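**Ticket 3236 — Teal cover panel won't hang flat**
Opened by: Da-eun Ha
Assigned to: In-ho Yoon
Status: open

Hello In-ho, and thank you for picking this up so quickly! I'm writing about the teal cover panel we ordered from Birkeck in February for the supply corner. It was lovely when it arrived, but it has started to ripple from top to bottom, and I can't get it to settle no matter how I fuss with it.

What I've tried so far:

- Took it down and laid it under the big atlases for 2 days. It looked better for an afternoon, then went wavy again.
- Loosened the top clips, then tightened them — no change either way.
- Swapped it with the one from Geum-ok's side, which measures 139 cm like mine. Hers ripples in my spot too, so I'm starting to suspect the rail.

**Reply, In-ho Yoon:** Thanks, Da-eun, that swap was a smart thing to try and saves me a trip. Could you check whether the rail is level? Please leave the clips loose for now.

**Da-eun Ha:** Will do the rail after lunch, once Ok-hee brings the level back. Close-up attached.
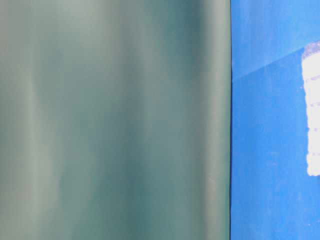
Teal surface, close up, with the dark edge at right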